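Keeping bathroom shelf baskets from mildewing -- sealing or replacing?

Asked by Khoa Đào in Home & Storage
Viewed 3348 times

I have open shelving in a small bathroom with no window. The exhaust fan is rated for the room, but humidity still sits over 40 percent most of the day and goes much higher after showers. I keep hand towels and spare soap in woven baskets on the shelves. The natural fiber ones (seagrass, I think, the label is gone) developed gray spots on the underside by April. I brushed them off with diluted vinegar and dried the baskets outdoors, and the spots came back.

Two questions. Is there a sealer that works on woven fiber without gluing the strands together? And if I replace them, is there any practical difference between resin weave, paper cord and willow in a damp room? I would like to keep the woven look. Wire is out.

3 answers

Answer from Joelle Akl (accepted)

Sealing is possible but has limits. A woven surface has a great deal of hidden area where strands cross, and a brush does not reach it. Water vapor does. What you get is a coated outside and an uncoated core, which then dries more slowly than before. If you want to try it anyway, use a thin water-based clear coat from a spray can, several light passes from both sides, with a full day between passes. Heavy coats bridge the gaps and crack later when the basket flexes. Do not seal a basket that still has spores in it. Dry it completely first.

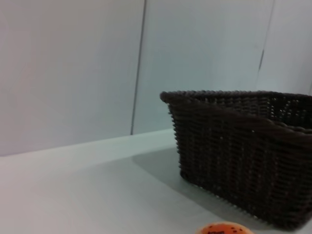
Replacement is the better route for a room without a window. Resin weave does not feed mildew, although soap film and dust sitting on it will, so it still needs a rinse. Paper cord is the worst of the three you list. Willow is acceptable if it is off the wall and has air under it. Whatever the material, look at how open the weave is. A tight grid is fine as long as you can hold the basket up and see pinpoints of light through the back wall, as with the dark brown one in my photo, and a rim that is thicker than the sides keeps its shape better when you pull it off a shelf by one edge. Baskets with a fabric liner should have the liner removed. Leave a finger's width behind each basket and put small rubber feet under the corners, the kind sold for cutting boards.

Dark colors hide early spotting, so check the underside on a schedule.

Answer from Reece Oakley

Just get plastic. Mine are from Evier and they have been in the shower room for 3 years.

Comment from Khoa Đào: Are those the woven type or solid tubs?

Comment from Reece Oakley: Solid with holes. They don't look like much.

Answer from Chantal Kowalchuk

I would look at the fan before the baskets. A fan can have the right rating and move very little air if the duct is crushed or the damper sticks. Hold one square of toilet paper to the grille with the door closed. If it drops, air is not getting in under the door or not getting out through the duct. My house in Rilham had both problems -- undercutting the door fixed most of it, and a timer switch that runs the fan on after a shower did the rest.

I never sealed anything. The willow baskets I have now are the same ones.

Comment from Liam Goodall: Second the timer switch. Check that the box has a neutral wire before you buy one, many of them need it.

Comment from Khoa Đào: The paper dropped. I will start with the door and move the seagrass ones to the hall closet.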